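Winter watering at Gwynne
2 min read

The hot water system in the east wing has been replaced, so the radiators along the ground floor will run warmer than they did last winter. Residents have asked what this means for the indoor plants. Mostly it means the air will be drier. Cut back on feeding until September and water when the top three centimetres of soil are dry. Pots standing directly over a radiator should be moved to the other side of the room. 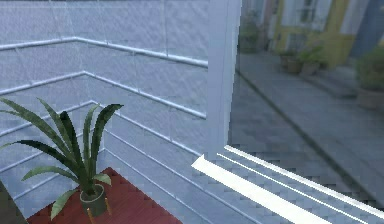

Spare potting mix is in the shed behind Unit 28. Please bring your own bucket and put the lid back on the bin. The mix from Ellico has more bark in it than the old one and drains faster, so ferns may need a bit extra.

Cuttings for the spring swap can go to Merike Dambrauskienė any time before August. Label them with the plant's name and your unit number.

Comments

Sakda Thongsuk: Is the shed locked after 5 pm?

Merike Dambrauskienė: Yes, same code as the laundry.

Liesl Gasser: I have three spider plants to give away now if anyone wants one.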